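Search this site Search for: Go

The Paper That Would Not Close
11/16/19

The editor of the Zodton Ledger works at a desk with its back to the street. She took over the paper when its last owner gave it up, and she has just finished a book on its history, which comes out this month from Ciseo, a small press that mostly does local titles. We talked for most of an afternoon in the front office, with the phone going now and then. She asked that her name be left off this piece. The book has it on the cover, she said, and that was enough.

She did not set out to write a history. She was looking for the minutes of an old county hearing and found a box of carbon copies instead, letters from the first editor to his printer in Cheng.

"He complained about everything," she said. "The ink, the freight, the spelling. There was one letter that was only about commas, two pages of it. I took the box home and read it all, and then I went back to see if there were more boxes."

There were. The book draws on those letters, on bound volumes of the paper, and on talks she had with former staff, the oldest of whom set type by hand as a boy. She gave herself a year and needed nearly three.

Much of the first half deals with money, which she thinks most newspaper histories leave out. At its height the Ledger sold 2000 copies a week in a town that did not have many more households than that. It never made much. The first editor ran a stationery counter in the same room and kept one set of books for both, so for some years it is hard to tell whether the paper was paying for the envelopes or the other way around.

"I went through the account books with a ruler," she said. "I wanted to be able to say what a page cost to put out. For most of the early years I can't say, and the book says I can't."

The chapter that has had the most attention so far concerns the Dukora mill. The mill was the largest employer in the district and bought the back page every week. When its workers walked out, the Ledger ran the company's statement in full and gave the strikers a paragraph. She prints both, side by side, along with the editor's private letter to Cheng, in which he says he is ashamed of the issue and hopes it gets lost in the mail.

I asked whether she had thought about leaving the letter out. His family still lives in town.

"I showed it to them first," she said. "They weren't happy to read it, but they didn't ask me to take it out. His granddaughter said it was the first time she'd heard him sound like a person. I would have printed it either way, I think. I was glad I didn't have to find out."

The second editor gets a kinder treatment, though not an easy one. He held the job for 40 years and wrote the front page, the farm report and most of the obituaries. He also refused to hire women for anything but the subscriptions desk until late in his time. One of the women from that desk was covering school board meetings without a byline, and the book puts her name to those stories for the first time. Finding out which ones were hers meant matching the printed stories against notebooks her son had kept in a closet.

"She used to write the weather at the top of each page," the editor said. "So I could date them. If it said sleet, I went and looked for sleet."

The book is less sure of itself when it gets to the present, and she knows it. The last chapter covers her own time, and she rewrote it more than any other. An early draft was told in the first person. Her publisher liked it that way. She did not, and changed it back.

"I don't want to be a character in it," she said. "I came in, I cut the paper from two sections to one, and I let a good photographer go. Those are facts and they're in there. How I felt about it is my business."

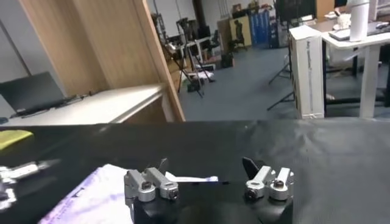
She is more willing to talk about what the paper does now. It still comes out weekly, with a staff of 2 and a list of people who send in reports from the townships. The print run is down to about 50 bundles, and some of those go to stores that return half of what they get. The website brings in readers but very little cash. Legal notices pay the rent, and if the county ever moves those online she expects to have a hard year.

She has been asked to give talks on how small papers can be saved, and has turned most of them down. What has worked in Zodton, she said, is cheap rent and an owner who does not need a new car. She doubts that makes a talk.

The carbon copies are going to the county library once they have been sorted. Some of the letters are in poor shape – the paper was thin to begin with, and one box sat under a leaking pipe for years. She has typed out everything she could read and marked the gaps. A few readers have already written in with guesses at the missing words, and she has kept those too, in a separate folder.

I asked what she had cut that she missed. She thought about it while she signed for a delivery.

"The recipes," she said. "There was a woman who sent in a recipe every week and the printer in Cheng kept getting the amounts wrong. There were corrections, and then corrections to the corrections. I had a whole chapter on it. The publisher said it was too long, and it was."

She still has the chapter. She may run it in the paper over the winter, she said, a column at a time, if the notices leave room.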